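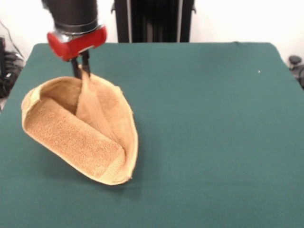

Towel folding for the October challenge - progress and a plea for ideas

Posted by nubbly_logic

Hello all! Our student robotics club (we go by Wisia, second year running) has picked the cloth task for this season and I am having the best time with it. One arm, one towel, green table. The rules want a rectangle with all four corners inside a taped outline, and you get 48 seconds per fold. We are nowhere near that yet - the lift is fine, the putting down is where it all goes to pot. The corner comes up nicely, the rest of the towel curls in on itself, and you end up folding a boat.

We have logged 191 attempts so far and I'm keeping a spreadsheet, which I will happily bore anyone with. Has anybody here done cloth with a plain two-finger gripper? Do you drag, or do you lift clear and lower?

Reply from gebru_tom_tit

Drag, every time. We did tea towels with the Gebru after-school group and lifting clear was a waste of a term. Keep the corner low, pull it across slowly and let friction do the flattening for you.

Reply from halfpastfour

Can't agree with that for terry. A tea towel is thin and slides. Terry grabs at felt, so if you drag it the bottom layer comes along too and you get a lovely sausage. Lift until most of it is hanging, wait for it to stop swinging, then lower while moving backwards.

Also, which corner are you grabbing? If you pinch right on the woven border it's stiffer and holds its line better than the loopy bit.

Reply from nubbly_logic

Ooh, the border! We just go for whichever corner the software finds first, so it's pot luck whether we get border or loops. That's going on the list for tonight.

I did try dragging, tom_tit, and got halfpastfour's sausage almost every time. Might be our felt though, it's quite grippy. I'm also trying a press step, where the gripper comes down on the cloth after the fold to squash it. Mixed feelings about that one. This is from the head-camera view with all our cable spaghetti on show:

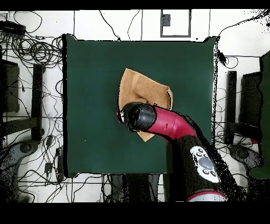 Reply from gebru_tom_tit

Fair enough on the felt, ours was bare board. But I'd bin the press step. You're pushing at one spot, so any slack has to go somewhere else, and you've already got a heap there with a point sticking out. Sweep sideways with the fingers shut and only just touching.

Reply from socks_and_servos

I like pressing! Just not early. Our lot at Fistuvico press once at the very end, on the crease and nowhere else, and it does help the fold stay down. Before that it's asking for trouble.

How are you starting each go, by the way? If somebody drops the towel any old how, your 191 attempts are really lots of different problems mixed together. We used to start flat until that worked, then one corner turned over, then properly crumpled.

Reply from nubbly_logic

Mostly crumpled, I'm afraid. We got overexcited and went straight for the hard version. Flat starts it is, then, 100 of them, half lifting and half sweeping, all held by the border. I'll put the results up whichever of you turns out to be right.

Reply from halfpastfour

It'll be me - but do post the spreadsheet. And wash the towel first if it's new, they're much floppier after.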